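A Day at the Skulix Open House

I have walked past the Skulix building maybe a hundred times and never once got inside, so when they opened the doors to visitors in March 2018 I signed up the same evening. Skulix makes storage things for the home: baskets, bins, drawer inserts, the stuff that sits under your sink and that you stop noticing after a week. I notice it. I have rearranged my hall closet more often than I would admit to my family.

Tickets were free, and there was room for 120 people, split into groups of 20. Ours was 18 in the end, which meant a bit more elbow room at the machines. The first stop was the molding hall, and it was LOUD. They hand you foam earplugs at the door and I was glad of them. The plastic comes in as little pellets, like uncooked rice, and gets sucked up through a hose into the press. A few moments later the press opens and there is a basket! A whole one, handles and all, still warm when the guide passed it around (warmer than I expected, we all did a bit of a juggling act with it).

The molds were the best part for me. They have six of them out on a bench with the two halves pulled apart so you can look inside, and every hole in the finished basket is a tiny steel peg in the mold. If one peg gets bent, every basket after it has a hole missing until somebody catches it. Our guide had a stack of those misfits on a shelf and let the kids hunt for the mistake. It took the adults longer.

After that we crossed the yard to the sewing room, which is run by Poirier, a smaller company that shares the site and does the fabric bins. What a change of mood. Big windows, radio playing, rolls of cloth up to the ceiling. The panels are cut in stacks, the seams go in by machine, and then each bin is turned right side out by hand and given a good punch in the corners. I got to try the punching. It is more work than it looks – the corners on the big size are stiff, and mine came out rounded.

Coffee was in the canteen with cinnamon buns, and they were good buns. I would have liked longer there, but the schedule was tight and we were moved along with our mouths full.

The last stop was the one I had come for, the home room, where they set out the finished products on tables and let you handle them for as long as you like. There is a lot more in there than in the stores. Some lines only go out to hotels, and there was a shelf of samples from the Pramach range that won't be sold until next January. I opened everything that opened.
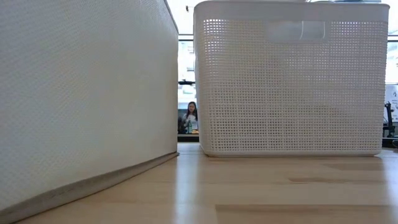
Fabric or plastic is the question I have been going back and forth on for my linen shelf, and half my group seemed to be having the same debate. A tall fabric bin looks softer in a room and hides the mess completely. I love the weave on the white one, all those tiny diamond-like stitches, and the light gray band along the bottom keeps it from looking like a plain box. The white plastic basket next to it goes the other way: rows of little square holes across the front, so you get a hint of what's inside, and a wide rounded cutout near the top to grab it by. For towels I want the air to get through. For the spare blankets I want them out of sight. So I suppose I want both, and I need to measure the shelf again.

One small complaint: there were no size labels on the tables, and I had to ask for nearly every measurement. The staff were lovely about it and fetched a tape measure, but a card beside each piece would help a lot.

The factory shop is by the exit, naturally. I came away with two drawer inserts and a cutlery tray in the Rerkusero style, which fits my narrow kitchen drawer with a finger's width to spare. Parking is behind the main building, and the walk to the entrance is longer than the map makes it look, so wear decent shoes. You'll need closed toes for the molding hall anyway.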